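Safety and Inspection Checklist with Comments
Sink Clearing Cell, Andberg Laboratory
Study: Learning from corrected grasps in a walled workspace (Borkdale method)

Inspection carried out on 8th November, before the second block of trials. The checklist has 5 sections. Each item is marked OK, OK WITH COMMENT, or ACTION. An item marked ACTION must be closed before the arm is run at trial speed. Comments are written by the inspector after talking with the people who run the cell.

Purpose of the cell

The study asks if a policy for picking objects out of a basin becomes better when it is trained also on the grasps that a person had to correct. In the Borkdale method the operator stops the policy, moves the arm by teleoperation to a better pose, and gives control back. Only the part between the stop and the return is added to the training set. The comparison policy, named Osside in the study plan, is trained on full demonstrations only.

For safety this is important, as control changes from policy to person and back many times in one session. Most comments in this list come from that.

Section 1. Before power is on

1.1 Emergency stop within reach of the operator chair. OK.

1.2 Emergency stop tested from both positions, chair and door. OK WITH COMMENT. The door button works but it has to be pushed harder than the other one. Please order a new one. It does not block the trials.

1.3 Floor marking for the reach of the arm complete and readable. ACTION. The tape on the door side has come loose in one corner. A person who comes in cannot know where the line is. Closed the same afternoon with new tape.

1.4 Warning sign on the door turned to the correct side. OK.

1.5 Session log opened, with the name of the operator and the name of the policy. OK WITH COMMENT. In September two sessions were logged under the wrong policy. They were found later from the file times and removed from the results. I ask that the policy name is copied from the screen and is not written from memory.

Section 2. Basin and table

2.1 Basin fixed to its support, clamps tight. OK. I checked by hand all the clamps that can be reached from the front, and after this the ones at the back. None could be turned further without a tool.

2.2 Floor and walls of the basin checked for sharp edges. OK WITH COMMENT. The surface is old and has many scratches. I passed a cotton cloth over it and it did not catch. The rust stains on the back wall are permitted, and they should stay. The first block was recorded with them, and a cleaned or painted wall would make the two blocks different to compare.

2.3 Basin dry, no water connected to the cell. OK.

2.4 Loose hardware removed from the table. ACTION. Small screws must go in the parts tray before the run. A screw can be pushed under the edge of the basin and change its height, and the policy was trained with one height only. Look again after every change of the fingers.

2.5 Objects are from the approved set and not damaged. OK WITH COMMENT. See the note under the photograph.

Comments on the object set

The set has hard objects and softer ones, and some which have a handle. The hard bowl is easy for both policies if it stands alone. It becomes difficult when another object leans on it, because the fingers must go down between the two. For the brush the difficulty is different. The handle lies low on the basin floor, and a straight approach can bring the fingertips against the metal before they close. Many of the corrections in the first block were made with the brush for this reason.
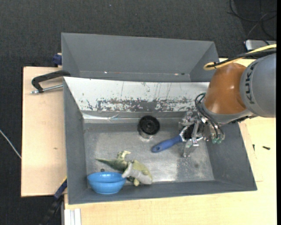
Gripper at the brush head, with the bowl and the dinosaur still on the basin floor.

The arrangement of objects must be made by the printed layout card and not by feeling. Operators who know the study well tend to place objects in a way that is kind to the robot. I have seen it with myself also. The card is read, the objects are placed, and the card goes back in the box before the arm moves.

Section 3. Arm and gripper

3.1 Joint limits loaded and shown on the pendant. OK.

3.2 Lower height limit over the basin floor is set. OK WITH COMMENT. The limit is 3 millimeters over the floor. The team asked if it can be lower for flat objects. My answer is no for this block. When the operator takes control, the hand controller can give a small jump, and the distance is needed for this jump.

3.3 Force limit in the downward direction tested with the foam block. OK. The arm stopped in every test.

3.4 Cables on the arm have enough slack in all poses of the layout card. OK WITH COMMENT. I moved the arm slowly to the farthest corner on the left. The cables do not pull, but the black ones come near the rim of the basin when the wrist turns. Please add one more tie at the wrist – not too tight.

3.5 Screws and brackets at the gripper mount are tight. OK. To be repeated each morning.

3.6 Finger surfaces clean. OK.

3.7 Power strip and cords are outside the walking way. OK WITH COMMENT. They are on the floor behind the working side and nobody needs to walk there during a run. If a second person is in the room, tell this person before the start.

Section 4. Change of control

This section is new. It was written after the first block.

4.1 The stop pedal gives control to the operator and the arm stands still before it accepts a command. OK.

4.2 The hand controller is matched to the arm pose before it becomes active. OK WITH COMMENT. If the difference is too big, the screen shows a yellow bar and the controller stays blocked. One operator thought that the system was frozen and pushed the pedal again several times. Put the meaning of the yellow bar on the wall card.

4.3 Return to the policy needs two separate actions. OK. Pedal up, then the key. With the pedal alone the arm must not move, and in my test it did not.

4.4 No hand in the basin while the policy has control. OK WITH COMMENT. It is a temptation to put a fallen object upright with the fingers. The rule is to stop, press the emergency stop, enter, correct, leave, and log the trial as interrupted. An interrupted trial is not a failed trial and is counted in its own column.

4.5 Operator changes after each set of trials. ACTION. The rotation was not followed in the last week of the first block. A tired operator corrects late, and then the correction data are different also. So this is both for safety and for the result. Closed: the rotation is now in the session log and the next set does not open without it.

Section 5. Data and result checks

5.1 Fixed camera has not moved since calibration. OK. Checked against the printed overlay.

5.2 Number of corrections agrees between the log and the data folder. OK WITH COMMENT. The first block has 2,636 grasp attempts, and 539 of them contain a correction. Both numbers agree now. Before the wrongly named sessions were removed they did not.

5.3 Force peaks looked at for each policy. OK WITH COMMENT. The policy trained with corrections touches the basin floor less hard than Osside. The difference is clear for the brush and small for the bowl. For the soft objects I cannot see a difference in the plots. I would not write in the report that the method is safer in general. It is more gentle with some objects, in this basin, with this height limit.

5.4 Trials that ended by the force limit are kept in the results. OK. They are counted as failures for both policies, also when the object was lifted after a restart.

5.5 Person who scores the trials does not know which policy was running. OK WITH COMMENT. The name of the policy is hidden in the video file, but it was visible in the folder name. The folders now have only a number.

Open points for the next inspection

Door emergency stop button: replacement ordered, not yet arrived.
Extra cable tie at the wrist: to be done by the cell team, then repeat item 3.4.
Wall card with the yellow bar: text is ready, needs printing.
Request for a lower height limit: closed for this block. It can be asked again if the jump at takeover is measured and written down for all operators.

The cell is released for the second block at trial speed. If the basin or the gripper is exchanged, sections 2 and 3 must be done again from the beginning, and the release is not valid until this is signed.

Last updated: 8th November

Related items
Zeleke cell: inspection checklist for drawer and shelf tasks
Borkdale method: operator instructions for takeover and return
Osside policy: training notes and known problems
Layout cards for the basin, printing and storage
Andberg Laboratory: how to report an interrupted trial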